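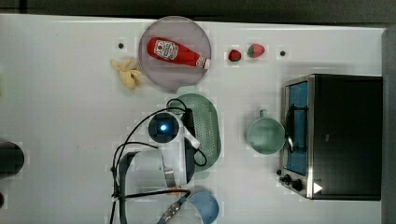
I came to packed lunches late, at 38, when the canteen at Goltlow shut and I had to feed myself like a grown-up. My first effort was cold pasta, eaten at my desk in May with a teaspoon. Grim! These days I'm far happier with bits and pieces - a couple of strawberries, a banana, something on bread that can stand up to ketchup. My friend Razia Mohmand swears by leftovers and thinks I eat like a six-year-old. She may have a point, but I've seen her carry dal on the Prunen bus, and I've seen her handbag afterwards.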